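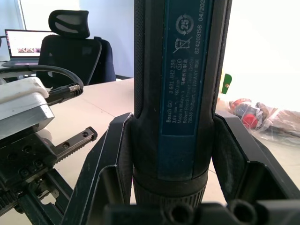

The screwdriver in the right hand.

The Wait at the First Corner

The paper was due in December, and the part I had been given was the part where we removed the pauses.

Our method was called Namum. You drove the arms by hand through a task a few hundred times, and the policy learned to do the task from the recordings. The new idea was in the cleaning. Before training, Namum went through every demonstration and cut the stretches where neither arm moved. People stop a lot when they drive robots. They scratch their noses. They look for a screw. Our claim was that all of this was dead time, and that a policy trained without it would be faster and just as good.

The task was the junction box. Put the terminal block in, tuck the wires, bring the lid over, start a screw at each corner. Ellery was paying for the work and Ellery made enclosures, so it was enclosures.

We had 300 demonstrations. Most of them had been driven by the technician who worked in the lab before me. I had never met her. In the recordings she was two arms and, now and then, a voice saying "okay" to the empty part of the room. By then she had moved to Prostia to be nearer her mother, and her login was still on the machine.

I trained the policy on the raw recordings first. Then I trained it on the cleaned ones. I ran each of them 90 times, setting the table up again after every run and writing the result in a column, one for a lid that was on and zero for anything else.

The raw policy got 65. The cleaned one got 29.

I told my supervisor the number was probably a bug.

"Probably," he said. "Find it."

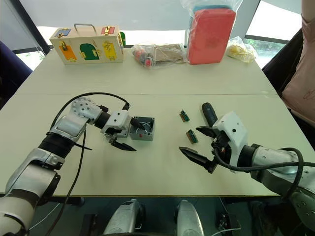 Both arms over the table. The latch box and the bags belonged to other tasks.

I looked for the bug for nine days. I checked that the clocks on the cameras agreed. I checked that the cutting tool, Nonero, was not dropping frames it should have kept. I retrained with a different seed and got nearly the same thing. I swapped the order of the tests, in case I had been more tired for the second set, and ran some in the morning and some at night.

At night the building turned the heating down and I wore my coat at the keyboard. The toys stood along the back of the table where the morning group had left them. I moved them once to see if they mattered. They did not, and I got an email about moving them.

What the cleaned policy did wrong was simple to see and hard to explain. It brought the screwdriver to the lid at a good speed. It came down at the first corner. Then it pushed and turned at once, and the lid slid, a few millimeters, enough. Everything after that was wrong by those few millimeters. It went on to the other corners anyway, and set the bit down beside each hole with great confidence.

The raw policy came down at the same corner and did nothing. It stayed there for a little under two seconds. Then it turned.

I had seen it do that dozens of times and had marked it in my notes as "hesitates, cosmetic." 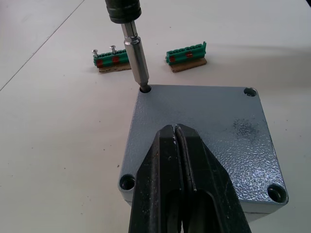
Kinga Jakab
Fiction contributor

On the tenth day I stopped testing and watched the demonstrations instead, one after another, at normal speed. I had only ever watched them fast.

She did it every time. She brought the bit to the first hole and stopped. At first I thought she was looking for something, or resting. The later recordings were as long as the early ones in that spot, though she had gotten quicker at everything else. The wires, which took her most of a minute in the first week, took her ten seconds by the end. The wait at the corner never got shorter.

I put on the headphones and listened to the room sound, which we recorded and never used. There was the fan, and a door, and the little motors. When the bit came down there was a tick, and after the tick a very low rattle that died away. Then she turned the screw.

I went and stood at the table. I drove the arms through it myself, slowly, and brought the bit down into the hole, and put my free hand flat on the lid. It was humming. The arm was shaking, too small to see, and the lid was shaking with it. I counted. When it stopped, I turned the screw, and the lid stayed where it was.

So she had been waiting for the arm to settle. She could not have felt it from the driving seat. She must have heard it, or lost enough lids to learn how long it took, and then she had kept to that and never written it down. The raw policy had learned it from her along with everything else. Namum had looked at the same two seconds, seen nothing moving, and cut them out.

I told my supervisor the next morning. He was eating a roll over his keyboard. He listened to all of it and asked to hear the sound, and I played it for him twice.

"That's a hardware problem," he said. "The mount is loose."

"The mount isn't loose. I checked the mount."

"Then it's resonance. You put a damper on it."

"We could," I said. "But the method still cuts the wait."

He brushed the crumbs off the space bar. He had given a talk on Namum in the spring, and people had written to him about it. I had helped with the slides. One of them said, in large type, that stillness carries no information.

"How much time do you need?" he asked. 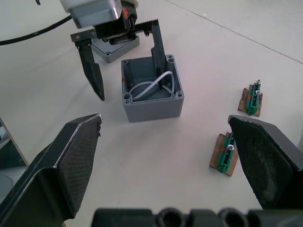
Ninety More

I needed a third column. I wrote a change to Nonero so that it kept any pause that showed up at the same point in most of the demonstrations, and cut the rest. It was a small change. It took an afternoon to write and two days to get right, and then the training ran over the weekend with no one there.

The new version kept three pauses. One was the wait at the first corner. One came just before the lid was lowered, and when I watched for it I saw that she was letting a wire spring back, because some of them lay flat when you tucked them and then lifted. I had lost lids to that too and had blamed the wire.

The third I never understood. It came at the start, with both arms up and the box open on the table, before anything had been touched. It lasted a second or so. I listened to the sound there many times. In a few of them she breathed in. I took that pause out and trained again and it made no difference to the result. I put it back for the tests.

Then I ran the 90. I set out the box and the lid, put the terminal blocks back on their small brown bases, stepped behind the line and pressed the key. I tried not to watch the column. Early on there were four zeros in a row and I went and stood in the corridor. After that it went better.

It did as well as the raw policy, with a few more besides, and it was faster, since the nose scratching was gone. It was slower than the cleaned one. The cleaned one was still the fastest thing we had built.

We changed the paper. The title stayed. My supervisor wrote a paragraph that said certain pauses are task-relevant, and I wrote the section on how to tell, and we argued for an evening over whether to say that the first version had failed. In the end the table said it. All three columns went in, and the 29 sat in the middle of them. He fitted the damper as well, a gray rubber pad from a drawer, and the wait got shorter by about half.

For the acknowledgments he wanted a list of the people who had collected the data. I found her address in an old thread and wrote to ask how she would like her name to appear. I also asked about the corner. I explained the whole thing, the sound and the two seconds and the lid moving under my hand, and it came to a page and a half.

She answered four days later. She gave her full name, with the middle initial. About the corner she wrote that she was sorry, she didn't remember stopping there. She asked if the left arm still stuck when it was cold.

It did. I wrote back and told her so, and went down to set up the table.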